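The Slow Bus to Krajčí

By Verna Villanueva

The bus to Krajčí leaves from behind the market in Rernier, and the driver does not start the engine until the bread is loaded. I learned this on my first morning, when I arrived early with my ticket in my hand and stood there alone for a long time. The bread came, then two women with a sewing machine, then a man who wanted only to send a letter. After this we could go.

I had read very little about the valley before I came. The guidebook gives it half a page, and most of that half is a warning about the road. It climbs 800 meters in a series of turns, and on each turn the driver sounds his horn and waits for an answer. If no horn answers, he continues. My neighbor on the bus slept through all of it with her head against my shoulder.

Krajčí is a village of 400 people in winter and perhaps the double in summer, when the grandchildren are sent up from the city. The houses stand close together with their backs to the wind, and the lanes between them are so narrow that you must turn sideways to let a neighbor pass. I stayed in a guesthouse called Privumier, above the old mill. It has three rooms, and the owner gave me the one over the water because she said that foreigners like to hear it.
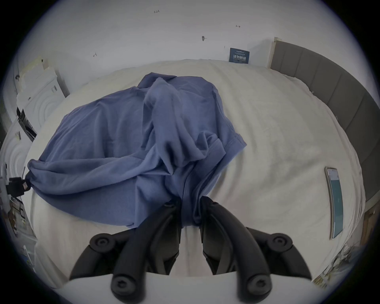
She was right about the water, but I also liked the kitchen. In the evening everyone who had nothing else to do came to sit there, and a pot of barley soup stood on the stove for them. The soup is thick and a little sour, with dried mushrooms and caraway. You eat it with a flat bread which the family bakes twice a week, and it is quite normal to ask for more before you have finished.

On my second day I walked to Gratico, the pass where the salt traders used to cross. The path starts behind the church and goes first through walnut trees, then through open grass. A small wooden sign gives the height as 2,424 meters. In January there is snow from the last barn upward, so I hired snowshoes at the shop, where they are kept next to the lamp oil and the notebooks.

From the top one can see down into the next valley, where they speak a different dialect and, according to my hostess, put too much salt in everything. I ate my bread behind a rock. It was too cold to sit for long — my water had ice in it — but I stayed until the shadow of the ridge reached the first roofs.

The walk back was slower than I had planned. An old man cutting branches by the path asked me where I came from, and then where my mother came from, and he seemed more satisfied with the second answer. He gave me four walnuts and told me that the bus the next day would be late, as the driver's sister was getting married.

It was late by nearly 3 hours. I waited in the kitchen with my bag at my feet and ate soup again.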